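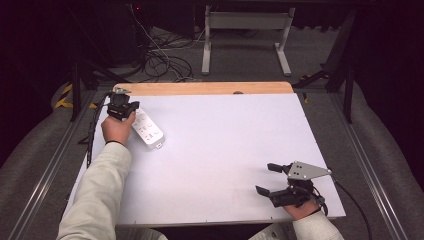
Home Electrical > Power Strips & Extension Leads

Thread: Prirkari strip on a space heater circuit

konholm_57
Bench outlet is a 15 A circuit, 14 gauge wire. The heater draws 1185 W, the soldering station 30 W. Can both run from one strip?

ohmward
Add it up: 1215 W, just over 10 A at 120 V. Under the 12 A continuous figure for that breaker. The strip is still the weak point – heaters go straight into the wall. 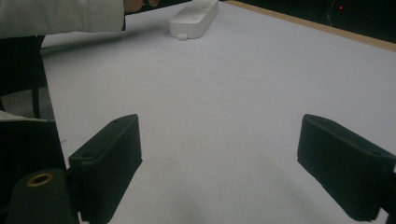

Reply #3
tinplate
Disagree in part. If the strip is rated 15 A and the cord is 14 gauge, the load is within rating. Check the label on the underside.

ohmward
Rating assumes tight contacts. I measured a 434 mV drop across one worn Nono strip at 10 A. Over four watts of heat in a small plastic body.

tinplate
Then replace worn strips. One bad sample does not change the rating.

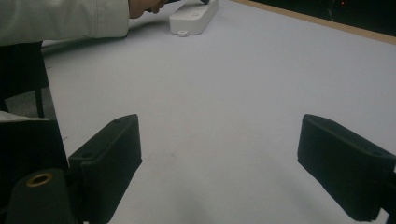

Reply #6
konholm_57
Label says 15 A, cord is 14 gauge. Heater manual says wall outlet only, so it moves to the wall. Soldering station stays on the strip.

tinplate
Manual wins. Same breaker, so the total is unchanged.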